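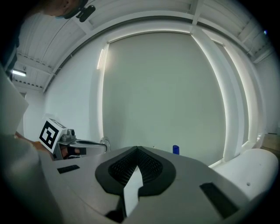
Search articles Go

Last updated: Wednesday, 3 pm

The night shift eats at 3. Not lunch, not dinner, the canteen at Buseck just calls it "the meal" and it's soup, bread, something with rice.

Orlando Giraldo has cooked it for 15 years. Before that, a ferry kitchen. Before that he won't say. He does 1000 portions a week out of a kitchen built for half that, and he's stopped asking for a bigger one.

"You feed people at the wrong hour, you have to feed them the right thing," he says. Meaning: nothing fried after midnight. Meaning lentils. A lot of lentils.

Company canteens were supposed to be finished. Nindier shut theirs and put in vending machines. Grostance went over to meal vouchers, good at 36 places in town, most of them closed by nine. Fine if you work days. The packing crews at Correa bring food from home now and eat it in their cars, engine on in winter.

Buseck kept the stove. Why? Depends who you ask. Management says retention. The crews say Giraldo would of chained himself to the oven.

The soup changes every night, the bread doesnt. Tables fill by department, mostly, cleaners near the door, drivers along the wall. Talk is low. Football, rent, someone's knee. Twenty minutes and the trays go back.

In September the contract comes up again. Giraldo has already ordered the onions.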